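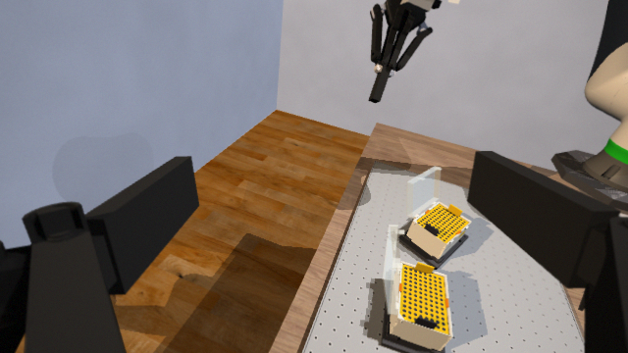 Brown wood grain, my weakness.

Blog > House stuff > Paint

So the spare room has a color! A real one, on all the walls, and I only changed my mind after buying the paint once, so I'm counting that as growth.

If you've been reading since we moved to Purberg you know the spare room was the yellow one. The previous owners must have loved yellow, they even did the inside of the closet, and in the late afternoon the whole place glowed like the inside of a squash. I lived with it through one winter and kind of enjoyed it. Then August came, the sun hit it full on from four o'clock until dinner, and I couldn't sit in there to fold towels without getting a headache.

My first idea was white. Everybody's first idea is white. I went to the paint store on Holst Street and Taner Avcı, who mixed all my kitchen paint last year and remembers it better than I do, laid out six cards that all said some version of white. One was pink next to the others. One was clearly green. I took them home and taped them up and by the evening I hated the whole bunch, so that was that.

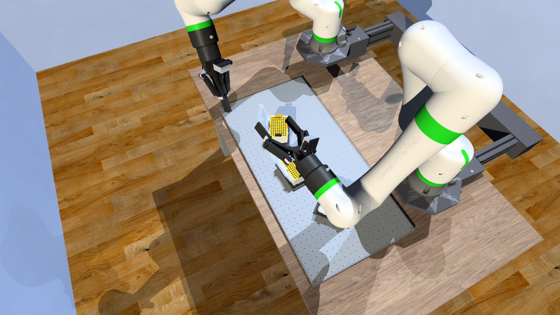 Blue had never crossed my mind for a room with an old brown floor. I grew up thinking you put warm with warm and cool with cool and never let them touch, probably from my aunt, who had strong feelings about towels too. But look at how pale blue walls sit next to those long warm brown planks up there, with the knots and grain showing. The blue calms the brown down and the brown keeps the blue from feeling like a dentist's office. Once I'd seen that combination I started seeing it everywhere (a café bathroom, a library, my own winter coat with my own brown boots) and I was sold.

Then came the samples. I got two little pots, one from Vuvley and one from Solen, and painted big squares on the wall across from the window and again behind the door. Please do the behind-the-door one! The Vuvley was gorgeous in daylight and turned the color of wet newspaper with the lamp on. The Solen looked boring at noon, and then at night it was soft and still plainly blue. It's number 2830 if you want to ask for it, and no, the name on the card is not one I'm willing to type out, it has the word "whisper" in it.

The buying-it-twice part is my own fault. I picked up a can of the Vuvley before I'd bothered to look at the squares after dark. It's in the garage now. Maybe the laundry nook.
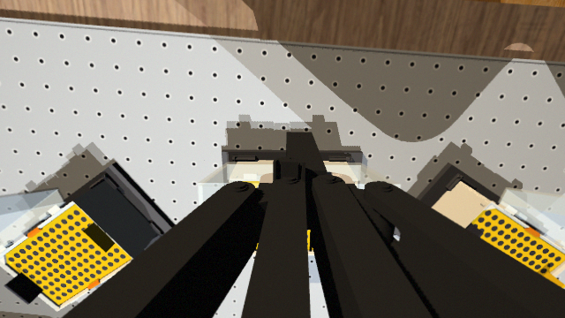 Do you have to prime over yellow before you paint it pale blue?

I'd do it every time. Yellow comes through a light blue and you get a minty green, and you'll use up more paint fighting it than the primer would have cost you.

I learned this from Tarık Saraç next door, who has painted a lot more houses than I have and watched me carry the cans in from the car without any primer among them. He didn't say a word until I was at the front step, and then he said "yellow room?" and I turned around and went back to the store. He also lent me his good angled brush, on the condition that I wash it the minute I was done. I washed it. It took forever. I'd been rinsing brushes for ten seconds and throwing them in a jar my entire adult life.

The primer went on in one evening with the windows open and the radio going. Ugly stuff, streaky, and the room looked worse than when I started, which I'd forgotten is normal. I went to bed grumpy. Next morning I did the edges first, along the ceiling and down around the window trim, and then rolled the big parts from the far corner toward the door. 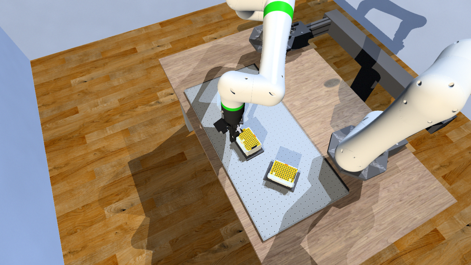
By lunch the first coat was on and I could already tell it was going to need another. There was a lighter patch over the radiator where I'd run out of patience, plus a drip by the light switch that I found with my elbow. The second coat fixed the patch. The drip I had to sand, and if you stand in the right spot you can still find it, so don't stand there.

What's left is the closet. It's still yellow in there, and I keep opening the door and looking at it and closing it again. My sister says leave it, it's cheerful, it's like a lining in a coat. I might. I still have half a can of the blue, so there's no hurry, and the curtain rod has to go back up first anyway, and I can't find one of the brackets.

We use cookies to remember your preferences and see which posts get read. By staying on this site you agree to our use of cookies. Accept | Manage settings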